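Haushaltstipps aus der Greifer-Werkstatt: So werden eure Vorführdaten besser
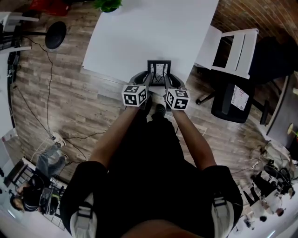 Zuletzt geändert: im Mai, 16:20 Uhr

Ich sammle auf dieser Seite ja sonst Küchen- und Werkstattkniffe, aber weil mich inzwischen so viele nach dem Handgreifer fragen, kommt er jetzt auch dran. Wir bringen bei Flurkmont einem Roboterarm bei, Tische abzuräumen und Geschirr zu stapeln, und zwar mit Vorführungen von Hand: Greifer nehmen, Aufgabe machen, aufzeichnen, nächste Runde. Klingt simpel, hat mich aber etliche Nachmittage gekostet!

Markerwürfel sauber halten. Die schwarz-weißen Muster auf den Würfeln an den Fingern müssen matt und fettfrei sein. Ich nehme ein trockenes Mikrofasertuch, bitte keinen Glasreiniger, der hat mir mal eine Ecke angelöst (Kornél hat das neue Muster dann gedruckt, danke nochmal).

Am Tischrand anfangen. Ich halte den Greifer am Start immer knapp vor die Kante, Unterarme locker nach vorn, Finger zum Tisch. Dann sehen die ersten Sekunden jeder Aufnahme ähnlich aus und das Zuschneiden geht viel schneller.

Ärmel hoch! Weite Bündchen rutschen gern vor die Marker, und dann fehlt euch die Fingerstellung genau beim Zugreifen.

Kabel vorher sortieren. Steckerleiste an die Seite, Schlaufen flach auf den Boden, Laufweg frei. Das gilt beim Staubsaugen übrigens genauso.

Und jetzt das, was mich selbst überrascht hat: Wir haben 375 Vorführungen mit einem weißen Tisch gemacht und das Modell zweimal trainiert, einmal mit allen und einmal nur mit denen, die Amparo Vidal beim Durchsehen als ruhig markiert hatte. In je 50 Versuchen schaffte der Arm mit der kleinen, ruhigen Auswahl 48, mit allen zusammen deutlich weniger. Ob das auf einem dunklen Tisch auch so wäre, weiß ich nicht, das probieren wir noch.

Mein Tipp also: langsam greifen, kurz stehen bleiben, dann erst heben. Verwackelte Runden gleich löschen, auch wenn's wehtut. Nach über 2 Stunden werde ich sowieso zittrig, dann mache ich Pause und koche Kaffee.

Nächstes Mal geht's wieder um angebrannte Töpfe.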